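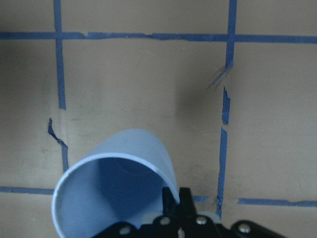
Gobelet bleu, couché sur la table.

Carnet d'atelier, avril
Par Tymofii Zinchenko

Repris ce matin l'inventaire des escargots terrestres de la réserve de Jarau, et je suis tombé sur un truc que je ne savais pas du tout : une bonne partie de nos petites espèces de litière peut passer des semaines collée sous une écorce, opercule muqueux bien sec, sans bouger d'un millimètre. Je le savais en théorie, bien sûr, mais je viens de relire nos fiches de l'an dernier et il y a un individu noté « mort ? » trois relevés de suite qui a filé avant le quatrième ! La colonne « état » du tableau est donc à revoir, et pas qu'un peu.

Point sur les chiffres, pour ceux qui reprendront la saisie. On en est à 2 845 fiches, toutes placettes confondues, dont 62 que j'ai mises de côté à cause d'une détermination douteuse (presque toutes des juvéniles, et les juvéniles de ce groupe, franchement, sans loupe et sans bonne lumière, c'est la loterie). J'ai commencé à les revoir dans l'ordre des placettes. Fait : les 12 premières. Sept changent de nom, quatre restent telles quelles, et la dernière est un fragment d'opercule que quelqu'un a pris pour une coquille. Je ne dirai pas qui, c'était moi.

Côté Stetport, la collection de comparaison est enfin accessible. J'y ai passé deux heures hier en fin d'après-midi, les tiroirs sont magnifiques mais les étiquettes anciennes donnent parfois juste « côte nord », et la côte nord est longue. Noté quand même que les exemplaires du tiroir Onyshchenko ont l'ombilic nettement plus ouvert que les nôtres. Variation locale ? Altitude ? Les nôtres viennent tous de plus de 1 000 mètres et les leurs du bord de mer, alors je me garde bien de conclure. Il faudrait du matériel intermédiaire, et justement la vallée de Grokham n'a jamais été prospectée correctement (deux passages, par temps sec, autant chercher des grenouilles dans un grille-pain).

Ce que je voudrais essayer là-bas :
- prospection de nuit, départ vers 21 h, si possible après une journée de pluie
- litière prélevée au pied des frênes et des vieux murets, tamisée sur place
- remise sur site de tout ce qui est vivant et déterminable à vue
- pas de prélèvement sur le talus est, les orchidées sortent

Question qui me trotte dans la tête depuis la lecture du rapport de Jarau : ils attribuent la baisse sur les placettes basses à la sécheresse, mais ce sont aussi celles où le pâturage a repris. Les deux arrivent ensemble, difficile de trancher avec nos données à nous. J'ai demandé les dates d'entrée des troupeaux, on verra si quelqu'un les a gardées quelque part.

Petit rappel technique, parce que je me suis fait avoir : ne pas trier le tableau par date avant d'avoir figé la colonne des placettes. J'ai perdu une heure à remettre les lignes en face. La version propre est dans le dossier partagé, celle qui finit par « bis » est à jeter.

Reste à faire : cinquante fiches douteuses, les photos d'ombilic à l'échelle, et répondre à Stetport pour le prêt du tiroir.

Dernière mise à jour : avril, 18 h 40

Notes récentes
Tamiser la litière humide sans tout casser
Les murets de Grokham, première visite
Clé des juvéniles : corrections
Coquilles vides, que faut-il noter ?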